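Dewatering and Backfill Options for the Lower Levels at Hodlow
Project report, Mine Engineering Design II
Group members: Finlay Lennox, Oona Lahtinen, Catriona Jardine
Supervisor: Jean Guthrie

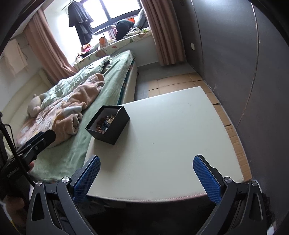
1. Scope

The Hodlow deposit is a narrow, steeply dipping gold vein system worked by longhole open stoping. The upper levels drain by gravity to an old adit. The lower levels do not, and the current plan leaves them unmined. The group was asked to compare two ways of keeping the lower levels dry enough to work, and to select a backfill method compatible with the preferred one. Resource estimation, ventilation and surface permitting were outside the scope.

All base data came from the course data pack prepared by Gavin Galbraith. No site measurements were made.

2. Hydrogeology

Inflow is controlled by the Crichton fault, which crosses the vein at a low angle near the northern limit of the planned stopes. The rock on either side is tight. Packer test results in the data pack show measurable permeability only within the fault zone and in a thin fractured halo on the hanging wall side. The footwall can be treated as dry for design purposes.

Inflow was modeled as steady state. Seasonal variation was applied as a multiplier on the recharge term, with the peak in June following snowmelt. A transient model was started but did not converge with the mesh available, and it is not reported.

The model gives a peak inflow of up to 34 liters per second with all lower stopes open. The result is most sensitive to the width assigned to the hanging wall halo. Doubling the halo width had a larger effect than any reasonable change in recharge.

3. Dewatering options

Option A is a conventional sump and staged pumping arrangement. Water is collected at the bottom of the decline, settled, and lifted to the adit level by 2 pump stations in series. Capital cost is low and the equipment is standard. The drawbacks are dirty water handling, pump wear, and the loss of the lowest level if power fails for longer than the sump can absorb.

Option B uses 8 drain holes fanned from a cuddy on the footwall side, drilled through the vein to intersect the fault ahead of mining. Water is captured clean and piped directly to the pump station. Wear is lower and the stopes stay drier, which matters for explosive selection. The cost is earlier, and the cuddy has to be developed before any lower level ore is produced.

The group prefers Option B, with a reduced sump from Option A kept as backup. Catriona Jardine prepared the cost comparison. Option A is cheaper over the first part of the schedule, and Option B is cheaper over the full schedule once pump rebuilds are included.

4. Backfill

Cemented rockfill and paste fill were considered. Paste gives tighter filling against the hanging wall but needs a plant, and the tonnage from the lower levels does not support one. Toll supply from the Fomwood mill was checked and rejected on haulage distance.

Cemented rockfill was selected, using development waste. Binder content was set from the exposed wall height by the method given in lectures. Stopes within the fault halo should be filled only after the drain holes covering them are flowing, as moving water can wash binder from fresh fill.

5. Limitations

The packer tests are unevenly spaced and none were done below the lowest planned level. Water chemistry was assumed neutral. Stope sequencing was done by hand in a spreadsheet, and an error in the northern block was corrected after the interim presentation, so the tonnages differ slightly from those shown there.

6. Division of work

Lennox: inflow model and Section 2. Lahtinen: pump and pipe sizing, backfill. Jardine: costs and schedule. Section 3 was written jointly. The spreadsheet and model input files are in the course folder under the group name Urkix.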